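I stayed up far too late with the last part of Naledi Mkhize's radio series on the Jarna ceasefire, and I've been telling everyone about it since! It's the best reporting on a small border conflict I've heard in years.

If you missed the start, the fighting between Ondale and the Magagula valley barely made the news outside the region. A line or two when the bridge at Brengate was shelled, then silence. Mkhize went and stayed. She talks to farmers, a bus driver, two young conscripts from opposite banks who went to the same primary school — and she lets them finish their sentences.
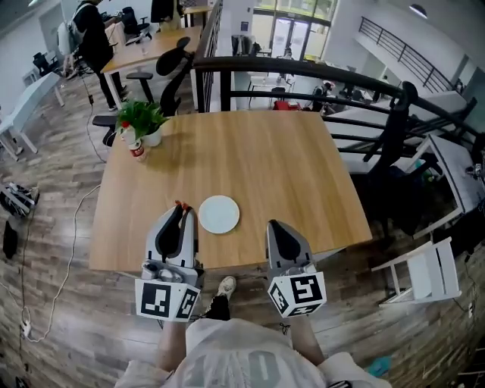

The third part is the one to start with if you're short of time. It follows the 2,250 people who walked out of Brengate in July, and the 157 who refused to go. Charmaine Ngubane, a nurse, kept the clinic open with 84 blankets and a generator that ran on whatever she could find. I had to stop the washing-up and just listen.

I also loved how clearly the talks are explained (both sides wanted the water station, and the monitors' map was years out of date). I finally understand why the first truce fell apart!

All five parts are still up. I'm starting again from part one tonight, with a notebook this time.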